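Search Sorkmont Review Go All sections Latest issue

Teaching by hand

A spring term with the robot club that spends its evenings moving small things from one side of a table to the other

I joined the Alipour club because I'd been asked to write eight hundred words about it and thought I'd be home by nine. That was in March. I'm still going most weeks, my editor has given up asking when the piece is coming, and I now have opinions about wrist straps.

If you've a picture in your head of a robot club, it's probably the same one I had: soldering irons, teenagers, something on wheels crashing into a skirting board. There is a bit of that at Alipour (the wheels lot meet at the other end of the building and they are LOUD). But the group I fell in with is working towards the Nivix Challenge, and for that you hardly touch a robot at all until the last few weeks. What you do is show it how. You strap in, you pick something up, you put it down again nicely, and everything your hands did gets saved. Then you do it again. A clean go is called a take, and each team has to hand in 539 of them.

I laughed when I heard that number. I did not laugh by the second Tuesday.

My first evening, I was put next to a second-year student with endless patience and told to watch her hands. I watched her shoulders instead, which was useful too, as you learn very quickly that the job gets you between the shoulder blades. There's a harness, there are straps, there are cubes covered in black-and-white squares so the software can keep track of where your hands have got to. You lean in over the table and everything you own goes stiff.
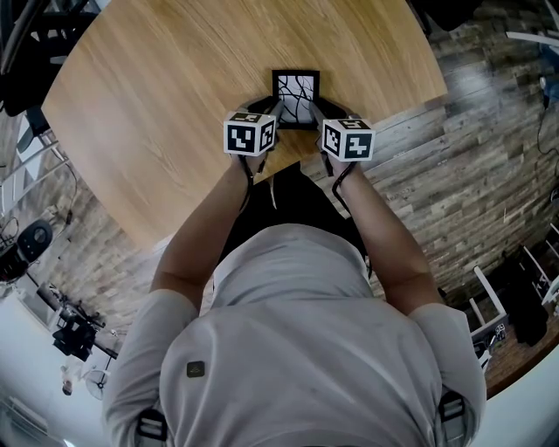
The trick, I was told, is to be boring. My early takes were full of flourishes. I'd pick a thing up, hover, change my mind, turn it the other way and set it down with a little pat, as though I were tucking it into bed. All that goes into the training, you see, and if you're unlucky the robot learns the pat. Last year's team apparently ended up with an arm that dithered over every cup for exactly as long as one particular member used to, and they lost marks for it at Fimholm, where the final is held. They still do the impression.

So you slow down, and then you find you've slowed down too much and the take has run past 12 seconds, and the team captain (kind, but she does sigh) bins it. On a good night we keep 64. On a bad one somebody's laptop decides to update itself and we all go and eat toast.

What surprised me most was how much talking goes on. You'd think it would be a silent, fiddly sort of business, and for the length of a take it is, but between takes it's like a knitting circle. I've heard about two break-ups, a disputed deposit and the whole plot of a Norwegian detective series. The newer members pick up most of the craft this way too, from someone leaning over and saying try it with your elbow in. My elbow has been in ever since and it's made a huge difference!

We moved on to the hand-held grippers a few weeks into term, and I'll admit I loved them straight away. You wear the other kit, but these you hold, and they give you a pair of fingers that only open and close. Suddenly a job you've done since you were two needs a plan. Where do I come in from? Which side do I pinch? It's humbling, and it's also the best explanation I've had of why robots find our kitchens so hard.
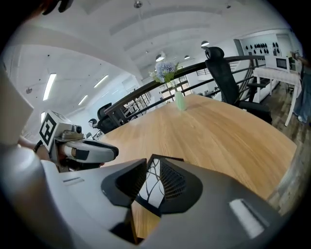
A pair of grippers at the near end of the long table, with hydrangeas further down.

The scoring at Fimholm is out of 120, and most of that goes on how the robot copes when the judges shift things about. Last year Alipour came away mid-table and cheerful. This year they want a place, and there's a chart on the shared drive that gets looked at rather a lot. I have added my own takes to it. The captain tells me a fair few have been kept, and I've decided not to ask how many.

I did finally ask if they'd let me come along to the final. They said yes, as long as I bring the sandwiches and stop patting things.

Reader comments (3)

plumduff: My daughter did this for a year and still sets the table as if she's being marked on it. Lovely piece.

Harbourside Reader: Do you need to be a student to join? I'm 64 and have very steady hands.

t_wills: Former wheels lot here. We weren't that loud.

Contact us | © Sorkmont Review | Back to top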